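현장자동화 이야기방 > 자유게시판
제목: 우리 공장에 팔이 하나 들어온답니다 (사람 팔 말고)
조회 2377 | 댓글 10

글쓴이: 포장3반장

볼콤 하청으로 소형 부품 선별하고 포장하는 공장입니다. 2026년 6월 9일부로 공지가 붙었어요. 선별대 둘 중 한 곳에 로봇 팔을 놓는답니다. 제목이 "함께 성장하는 스마트 일터"인데, 읽어 보니 함께 성장할 사람 명단은 따로 공지한다네요.

지금은 네 명이 앉아서 원형 트레이에 부품을 나눠 담습니다. 한 조에 700판 정도 나가고요. 로봇이 오면 그 자리에 두 명만 남고 나머지는 검사실로 간답니다. 검사실에는 의자가 없습니다. 먼저 겪으신 분들 이야기 좀 듣고 싶습니다.

댓글

납땜하는곰
축하드립니다. 저희는 작년에 들어왔는데 첫 달에 제가 한 일은 로봇이 멈추면 초록 버튼 누르기였습니다. 경력 25년의 손가락이 이렇게 쓰이네요.

모넥유저
장비가 뭔가요? 저희는 제어 쪽이 모넥인데 알람 문구가 번역투라 다들 외워 버렸습니다. "손이 만족하지 않음"이 뜨면 그리퍼가 헛집은 겁니다.

포장3반장
모넥 맞는 것 같습니다. 설치는 비르네미네라는 데서 오고요. 담당이 보그단 키리아크 씨인데 친절하십니다. 질문하면 뭐든 "세팅하면 됩니다" 하십니다. 의자도 세팅되는지 여쭤볼걸 그랬어요.

야간조7년
저는 생각이 좀 다릅니다. 손목 나간 사람한테 물어보세요. 하루 종일 트레이에 집어넣는 동작만 하다가 주사 맞으러 다녔는데 팔 들어오고 나서 병원을 끊었습니다. 로봇이 사람 자리를 뺏는다고들 하는데 그 자리가 그렇게 탐나는 자리였나요?

납땜하는곰
탐나는 자리는 아니어도 월급은 나오는 자리였죠. 저희는 넷이 둘 되고, 둘이 한 명 반이 됐습니다. 반은 저예요. 오후에는 창고로 갑니다.

야간조7년
그건 로봇이 아니라 회사가 정한 거잖아요. 따질 데를 바로 잡아야죠. 저희는 전환 배치 조건을 설치 전에 문서로 받았습니다. 설치 끝나고 얘기 꺼내면 "이미 안정화됐다"는 말만 듣습니다.

히바_품질
품질팀입니다. 검사실로 사람 보내는 게 꼭 나쁜 건 아닌데 교육 기간을 꼭 물어보세요. 저희 쪽은 사흘 교육하고 혼자 세워 놨습니다. 그리고 불량이 나면 로봇 탓인지 사람 탓인지로 회의를 합니다. 로봇은 회의에 안 들어오니까 결론은 대개 정해져 있어요.

포장3반장
두 분 말씀 다 적어 뒀습니다. 문서로 받으라는 건 당장 내일 말해 보려고요.

저번 설명회 때 시뮬레이션을 띄워 놓고 한 시간을 하더군요. 트레이 위로 팔이 내려오는 걸 보면서 생산팀의 후쿠다 다케시 과장님이 고개를 끄덕이시는데, 저희 반 사람들은 다 딴 데를 봤습니다. 자료는 공유 폴더에 올라와 있고요.

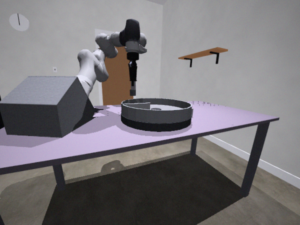 제가 손을 들고 물어본 건 하나였습니다. 부품이 엉켜서 오면 어떻게 하느냐고요. 5월에 들어온 물량은 봉투를 열면 절반이 서로 걸려 있었거든요. 우리는 그냥 톡톡 털어서 떼는데, 그 톡톡을 누가 하느냐는 거죠. 답은 "전처리 인원을 둔다"였습니다. 그러니까 로봇 옆에서 털어 주는 사람이 생긴답니다. 직함은 아직 없답니다.

모넥유저
직함 나왔습니다. 저희는 "공급 안정화 담당"이라고 합니다. 명찰에도 그렇게 박혀 있어요. 그리고 화면에서 잘 되는 거랑 현장은 따로 보세요. 시운전 기간에 알람 몇 번 떴는지는 반에서 직접 적어 두시고요. 업체가 적는 거랑 숫자가 다르게 나옵니다.

야간조7년
털어 주는 일도 종일 하면 손목 나갑니다. 교대로 돌리자고 하세요. 저희는 두 시간마다 바꾸고, 이것도 문서에 넣었습니다.

포장3반장
교대 얘기는 생각을 못 했네요. 넣겠습니다. 고야마 히나타 씨가 우리 반 막내인데 벌써 팔 이름을 지어 놨습니다. "신입"이랍니다. 신입이면 회식비도 내야 하는 거 아니냐고 해서 오늘 반 분위기는 나쁘지 않았습니다. 면담하고 와서 댓글 이어 달겠습니다. 의자 건도 같이요.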